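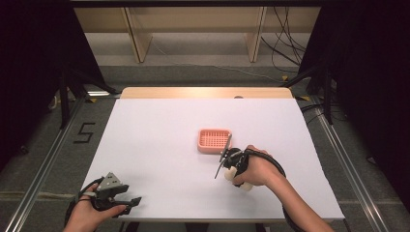

So what made you start a choir in a town of 923 people? "My kitchen was too quiet after the kids left, and I missed singing with other folks."

I got that over coffee in Grorneck, from the woman who runs the Basari Singers (she asked me to leave her name out, she hates fuss). They began in March with five people and one old piano. Now there are 13, and she's thrilled!

"We're loud, we're a bit flat, and we laugh a lot," she told me. Next up is a concert over in Sivska. I asked if she gets nervous. "Only about the high notes."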